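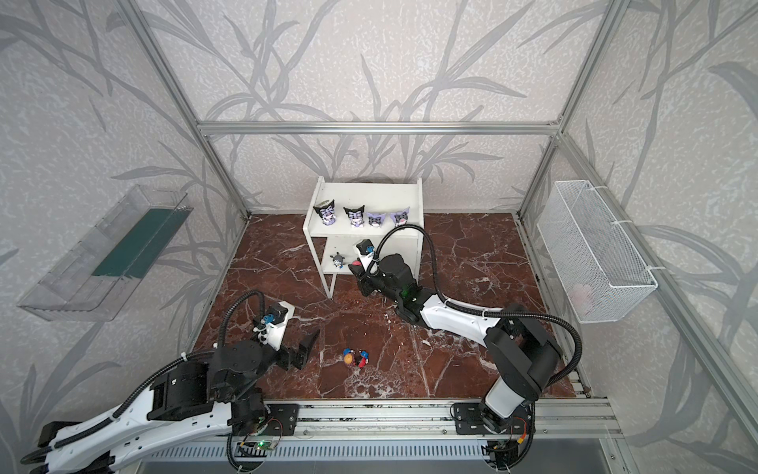

Figure 1. The two-arm cell during the shelf task. The right gripper is at the lower shelf, the left one is over the floor area.

Progress report, second period
Project: Comparison of grippers and wrist cameras for small-object handling
Prepared by the cell team, Lundach workshop
For: Drustusance, equipment grants office

1. What this report covers

This report describes the work since our first report, which ended with the cell being assembled and both arms moving under one controller. In the second period we started the real comparison. We finished the finger comparison on the floor task, we did the larger part of the shelf task, and we began with the wrist cameras. The controller comparison has not started yet, for the reasons given in section 6.

The budget is on plan except for cables, where we have spent more than we wrote in the application. The details are in section 7.

2. State of the cell

Both arms are fixed on one aluminum rail along the front edge of the cell. In the first period they stood on separate plates on the table, and after each long day the distance between the bases had changed a little. With the common rail we do the calibration on Monday morning and it holds through the week. We consider this the best change we made, and it cost very little.

The walls have a patterned paper with large gray leaves, and the floor has a dark red-brown marble pattern with white veins. You asked in your comments to the first report if a plain background would be easier. It would be easier for the cameras, yes. But the application promises results that are useful in normal rooms, where the surfaces are seldom plain, so we prefer to keep the pattern and report the numbers as they are. One group of runs with plain gray board is planned for the next period, so that you can see the difference.

For the objects we use small figurines of several sizes and shapes. They are cheap, they have round heads and short arms, and the grippers do not like them, so they separate good fingers from bad ones quickly. The places where objects can be put are the white two-tier shelf at the back wall, the clear acrylic tray on the left wall, the white wire basket on the right wall and the open floor.

3. Tasks

We kept the three tasks from the plan, with small changes in the wording.

Floor task: pick one small figurine from the floor and place it in the tray or in the basket.
Shelf task: take a figurine from the lower shelf, without touching the upper shelf or the figurines standing there.
Handover task: one arm picks, the other arm receives and places.

The floor task is done with both arms. The shelf task is done with the right arm only at this time. The left arm can reach the shelf too, but its cable conduit comes close to the shelf edge in some positions, and we do not want to damage it before the new holders arrive.

4. Finger comparison

We compare two finger sets. The first is the standard rectangular set that came with the grippers. The second is the narrow set made by Kneževič to our drawing. Both are parallel fingers and they use the same gripper body, so the motor, the force limit and the closing speed are the same in all runs.

In total we have now 3,201 recorded attempts, counting both arms and all tasks. Attempts which were stopped by the operator are included in this number and marked in the log.

Floor task. For the larger figurines we see no difference between the two sets that we could defend. For the smallest ones the narrow set is better when two objects lie close together. The standard fingers are wide, and when they come down beside one figurine they often push the neighbor away. Sometimes the pushed figurine rolls against the wall, and then it can not be picked by either set without help. We record this as a separate type of failure, because for a user it is worse than a simple miss.

Shelf task. The space between the two shelves is low, and the gripper must enter almost horizontally. With the standard fingers the arm succeeded in 80 percent of the attempts. The narrow set is not finished, and I do not want to give a percentage before both sets have the same number of attempts. My impression from watching the runs is that the narrow fingers enter more easily but hold less well, above all on round heads. The object turns between the fingers when the wrist rotates on the way out.

For this reason we ordered a third set from Kneževič, narrow but with a soft surface on the inside. This set was not in the application. The price is small and is covered by the money we saved on the rail.

Handover task. We made only a first group of 50 attempts, all with the standard fingers. The receiving arm has trouble finding a free part of the object, as the standard fingers cover most of a small figurine. We stopped after this group and will continue when the soft set is here. To collect more of the same failure did not seem a good use of the hours.

5. Wrist cameras

Each arm carries a small camera at the wrist, and there is one fixed camera for the whole cell. The question in the application was if the wrist cameras are worth their cost and their cables, or if the fixed camera is enough.

For the floor task with the larger objects, the fixed camera alone was enough in nearly all attempts. The arms do not hide much of the floor when they come from the front, and the position error was within what the fingers can forgive.

At the shelf it is a different case. When the right arm goes to the lower shelf, its own wrist and conduit can come between the fixed camera and the object. Without the wrist camera the arm then works from the last position it knew. If the figurine has been touched in the meantime, the grasp fails. We now use the wrist camera for the last part of the movement in all shelf attempts.

The first camera housings from Clelport had one weakness. The cable left the housing straight to the back and was bent sharply each time the wrist turned fully. Two cables broke inside, and we lost most of a week looking for the fault in the software, where it was not. Clelport changed the housing so that the cable leaves at the side. Since the change we had no broken cable – but the number of working hours is still low, and I would like to see one more month before we call it solved.

We also measured the delay of the image. The log in the first period showed jumps that we could not explain. They came from the shared connection of the two wrist cameras, and each camera now has its own line. The jumps are gone from the log.

6. Delays and risks

The controller comparison should have begun in April. It did not, because the second controller was delivered with a power supply of the wrong type and the exchange took a long time. The correct one is now in the workshop. We ask you to accept a shift of this part into the third period. The final date of the project does not change.

The second risk is the conduits. They are long and they make high loops when the arms are near the shelf. On one Thursday the loop of the right arm caught the upper shelf and pulled the whole unit forward. Nothing was damaged, but the attempts from that afternoon had to be removed, as the shelf was no more in its measured position. Shorter conduits would limit the reach, so we will use holders at the forearm. Until they are mounted, the speed near the shelf is reduced, and this makes each attempt 15 seconds longer.

The third risk is the operator time. The figurines have to be put back by hand after almost every attempt. We tried to let the left arm do this after the floor task, and it works with the larger ones. With the small ones it takes longer than a person needs, and the person must watch anyway. We gave up this idea for now.

7. Spending

Staff hours: as planned.
Arms, grippers, rail: under plan, final.
Fingers: on plan with two sets, slightly over with the third set.
Cameras: on plan. The changed housings were supplied without charge.
Cables and connectors: over plan. This includes the broken camera cables, the separate camera lines and a stock of spare ones.
Controller: on plan, paid, exchange of the power supply without charge.

We do not ask for additional money. We ask for permission to move the rest of the rail budget to fingers and cables. The form for this is attached to the e-mail with this report.

8. Plan for the third period

Complete the shelf task with the narrow fingers, and repeat it with the soft set.
Mount the conduit holders and return to normal speed near the shelf.
Continue the handover task, first with the soft set.
Run the plain background group on the floor task.
Start the controller comparison, with the same tasks and the fingers that are best at that time.
Prepare the log for publication, together with the description of the failure types.

If you wish to visit the cell, the mornings are better. In the afternoon the sun comes to the workshop windows and we run only the tests where the light does not matter. Please write to us some days before, so that we can have both arms ready.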